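Give the Robotics Club a Boring Assignment

Every spring our school district decides which clubs keep their room and which go back to sharing the cafeteria after hours. The robotics club at Norndale is on the list again, and the complaint against it this year is that it has stopped competing. There are no trophies from last season and no banner for the hallway. What the students did was teach two robot arms to put foam blocks away. I think that was a better use of a year, and I would like the board to fund another one.

I should say where I stand. My older child went through the club when it was a competition team, and my younger one is in it now. I drove to the tournaments and I have sat in on the new version, usually at the end of the session when I come to pick up and nobody is ready to leave. I am not an engineer. I do payroll for a company that makes window frames.

The tournament years had a pattern. In August the rules came out, and from then on there was a date on the calendar that everything pointed toward. The three or four kids who already knew how to build took over the building. The rest made posters, kept the notebook, and carried things. Everyone was tired and most of them had a good time, but when I asked my older one at the end of the second year how the arm on their machine worked, the answer was that I would have to ask somebody else on the team.

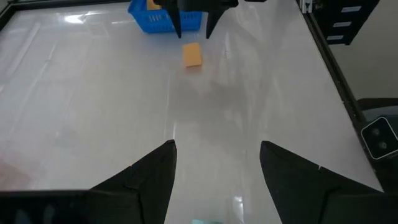 Tidying up has no date attached to it, and that changes who gets to do the work. The assignment Emese Orbán gave the club when she took over as adviser fits in one sentence: get the blocks off the table and into the basket, using both arms. A nine-year-old could do it by hand in less time than it takes to read this paragraph. For a pair of arms it is hard in ways the students did not expect. The tabletop is white and glossy, and it throws back streaks of light and a big gray shadow, so what a person reads at a glance as one orange block near a blue basket has to be worked out from a picture full of glare. The students spent weeks arguing over that. Some wanted to cover the table. Others said that if the program only works on a nice table, it does not work. I heard more real disagreement about evidence in that room than I hear at most public meetings.

Then there is the business of having two arms. One arm reaching for a block is a problem you can draw on paper. Two arms that want the same block, or that want to cross over each other to get to a basket, is a problem about manners. Who goes first? Does the other one wait, or does it find something else to do? My younger one, who does not like to talk in class, wrote up a page of rules for this and then defended it to the group. Two of the rules were thrown out. She came home annoyed and wrote better ones.

They keep a log of every attempt. By the last time I looked, the log held 3,091 tries, and 2,858 of them were marked as good. The students who keep it will tell you that the second number flatters them, because the early tries were with a single block in an easy spot. They added that note themselves. I would put it up against any trophy in the case by the front office.

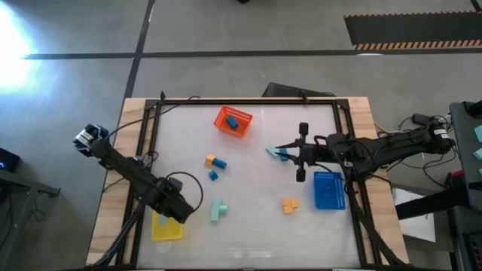

Both arms over the table with mixed blocks, an orange basket and two trays.

The case on the other side deserves a fair hearing. Competition brings in money. Plirkstead, the next district over, sends a team out every year, and a local firm pays for the bus and the shirts. Firms like to see their name on a shirt, and it is harder to sell them on a table of foam blocks. Some students also work better with a deadline. One boy left our club for exactly that reason, and I do not think he was wrong to go. And a tournament gets kids out of their own building to meet others who like the same things, which matters a good deal when you are fifteen.

I grant all of that. But the district is not being asked to ban tournaments. It is being asked whether a club that does not enter them is still a club, and the draft policy says no. It ties the room to "participation in at least one sanctioned event." Under that wording the Seixas team, which showed up to one event with a kit assembled mostly by parents, keeps its space. Ours loses it.

If the board wants a measure, there are ones that fit. Ask how many members can explain the program to a stranger. Ask to see the log. Evance Middle School holds an open evening where any visitor can pick any student and have them run the equipment, and that would cost us around $100 in coffee and cookies. I would be glad to pay for the cookies.

What I would not do is send the arms back to storage and hand the kids a rule book in the fall. They have a list of things they want to try next, starting with blocks that touch each other -- those still give them trouble -- and after that, sorting by color. It is a dull list to read. Most of the members had a hand in writing it, including the ones who would have been making posters.

The board takes comments through the end of the month. Mine is already in, and it is shorter than this.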